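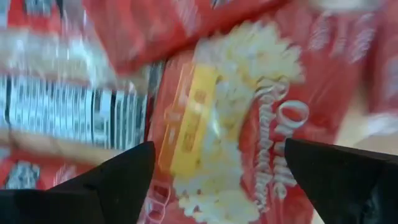 Waline will begin packing its shared snack trays for community halls, libraries and after-school programs in August, the company announced on Wednesday. The trays hold individually wrapped snacks and are sorted by hand at the table before they go out. Wrappers in the first range are mostly red, some with a large picture of pale, puffy snack pieces on the front, and the packing guide asks that the picture side face up so people can see what they are choosing. The guide was written by Sneha Rathore, program manager at Waline.

The program grew out of a trial with Gautam, a catering supplier, which sent 1,355 trays to 14 sites over the winter. Coordinators at more than 8 of those sites asked for smaller trays that could be set out on an ordinary table and refilled during the day.

"Big cartons end up under a bench and people forget them," Rathore said. "A tray on the table gets used, and you can tell at a glance when it's running low."

Packages are laid flat in a single layer and are not stacked. Anything torn or past its date is set aside before packing starts. 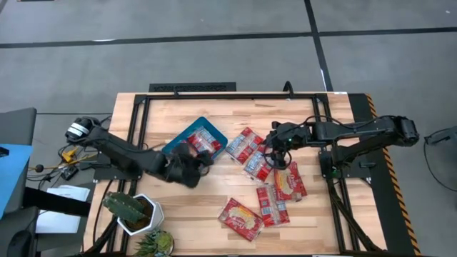

How often should a tray be refilled?
Waline recommends checking it at the start of each session and topping it up when half the packages are gone.

Sites that already receive deliveries through Skandilia can add trays to their regular order. New sites will be set up through Drurkeo, which is handling storage and local drop-offs. Each site keeps its trays for the season and wipes them down between fills — the trays are plastic and need only warm soapy water.

Orders placed before noon will be delivered within seven days. Ingredient and allergen details are printed on the individual wrappers, and coordinators are asked to leave all packages sealed until they are handed out.
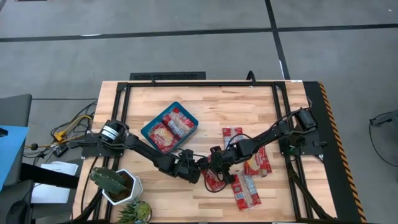

Two red snack packages in the basket, with more on the wooden tabletop.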